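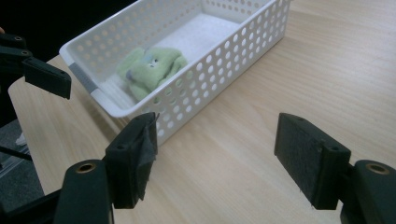

Figure 3. A white plastic basket with rows of round holes, lined with soft white cloth, on a light wooden tabletop.

6 min read
Print this page | E-mail this page
Search this site Go

4. What the lantern evening does for Erkville

I went into the harbor lantern evening expecting to write mostly about money, and I ended up writing mostly about who walks with whom. Erkville puts the thing on every June, on the long quay between the ferry slip and the old salt store, and people come in from Suletholm and the smaller islands to see it. My survey caught 698 of them over two evenings (I stood by the slip with a clipboard and a very bad folding stool), and 170 agreed to a longer talk afterward. Those talks are where most of this section comes from.

The first surprise was how many visitors didn't know there was a program at all! They'd come for the boats. The lit boats go past at dusk, the brass band plays from the Vusetti stage, and that was the whole event as far as they were concerned. The printed program lists a chowder supper, a children's parade, a net-mending contest and a late dance, and almost 30 of the people I talked to at length had been to the supper. I'd have guessed far more, given how hard the town pushes it on the posters.

Locals told it differently. For them the supper is the evening, and the boats are what you glance up at between bowls. Aatos Salminen, who ran the parade for years before handing it over, put it to me this way: "The boats are for the ferry people. We eat." I've quoted him in two talks now and it always gets a laugh, but I think he's describing a real split, one that Section 2 treated too lightly. Visitors and residents were on the same quay at the same hour and went to different festivals.

Does that matter? I go back and forth. The usual reading in work on small-town events is that shared space makes for shared feeling, and my field notes don't give that much support. Residents sat with the people they always sit with. Visitors stuck close to the rail. The one place I saw real mixing was the line for the Lui, the little open ferry that does harbor loops all evening -- it's slow, it's cold, and you end up talking to whoever is next to you. Several visitors brought it up without my asking. One couple from Suletholm had been invited to the supper by the family behind them in line, and they went, and they plan to come again.

I should say that the second evening was rained on for most of its length, and the late dance moved into the salt store. I've kept those interviews in with the rest -- the answers about the supper hardly differ between the two nights. The answers about the dance do, and I take those up separately in Section 5.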